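Beige Season

July is when I finally face the summer linens, and every year I swear I'll do it sooner. My friend Janaína Seixas got me hooked on long, loose, beige everything (she has lived in the stuff since we were in college), and now I have a whole shelf of it, all the color of weak tea and all of it wrinkled beyond belief!

I used to fold things straight out of the dryer, in a heap, with the radio on. My mother would lay each piece flat first, pull it out from both ends, and only then start folding. It felt so fussy to me at 17. Now I'm a good deal closer to 60 and I do it exactly her way, muttering a little, with the dark things put off to one side for later.
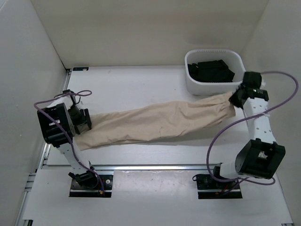 Something long and beige, held at both ends, and a black one waiting its turn in the basket.

I still can't get the creases out completely. Janaína says to leave them alone, that linen is supposed to look slept in, and maybe by August I'll agree with her.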